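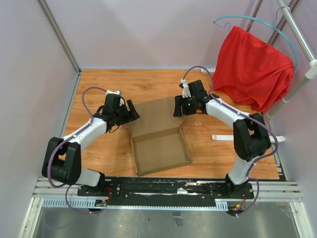

Home | Programs | Yarn Donations | Drop-off Points | FAQ | Contact

Yarn and Fabric Donations -- Frequently Asked Questions

The Gandach Fibre Exchange accepts surplus yarn, fabric and tools and passes them on to schools, seniors' residences and community craft groups in Holtum and the surrounding townships. Please read the answers below before bringing in a donation.

What does the Exchange accept?

We accept knitting and crochet yarn of any fibre, cotton and wool fabric, sewing thread, needles, hooks, buttons, zippers and printed patterns. Yarn does not need its original label, although labelled yarn is easier to place. Partial balls are accepted if they weigh 11 grams or more. Smaller amounts may be tied together by colour and marked "scrap".

What can't be accepted?

We are unable to take upholstery foam, unfinished garments, used pillow filling, solvent-based glues or electric sewing machines. Items with moth damage, mildew or a strong smell of smoke will be declined at the counter. If damage is found later, the whole bag is discarded.

Do I need to wash fabric first?

Yes. Fabric should be washed, fully dried and folded. Yarn should not be washed unless it has been unravelled from a finished piece, in which case it must be washed and wound into a skein or ball.

How should fabric pieces be measured?

Quilting cotton should measure at least 90 centimetres on its longest side. Felt may be any size larger than an adult's hand. Please pin a note to each piece giving the fibre content, if you know it.

Where are the drop-off points?

Donations may be left at the Exchange counter in Holtum during opening hours or at the Lacson branch on Friday between 9:30 a.m. and 4 p.m. Bags must not be left outside either door. Households with more than four large bags are asked to write ahead so that shelf space can be set aside.

Will I receive a tax receipt?

The Exchange does not issue tax receipts for goods. A written acknowledgement is available on request and will list the type of material received, without a dollar value.

May I choose which group receives my donation?

You may name a preferred program on the donation form, and we will follow your preference where the material is suitable. We cannot hold items for a named person.

How does a group apply for materials?

Any non-profit group, school or residence within the service area may apply. The form asks for the number of participants, the planned project and the date materials are needed. A standard allotment is 600 grams of yarn per participant -- enough for an adult hat, a scarf and some practice pieces. Groups may apply twice a year. Last year, 1,164 allotments were filled.

What is the Grurkora Blanket Program?

Grurkora is our shared blanket project. Participants knit or crochet squares measuring 20 centimetres a side, in machine-washable yarn only, and the squares are joined at the Lacson branch. Finished blankets go to local shelters. Squares for the coming winter are due by the end of September; late squares are kept for the following year.

Must I follow a set pattern for the squares?

No. Any stitch is welcome provided the square lies flat and holds its measurement. Very open lace stitches are discouraged, as they stretch when joined. Leave a tail of at least 30 centimetres for seaming.

Can donated materials be resold?

Groups receiving materials agree not to sell them unused. Finished articles may be sold at a fundraiser if all proceeds return to the group's own program.

This website uses cookies to remember your preferences. Accept | Manage settings

Contact us | Privacy | © Gandach Fibre Exchange. All rights reserved. | Back to top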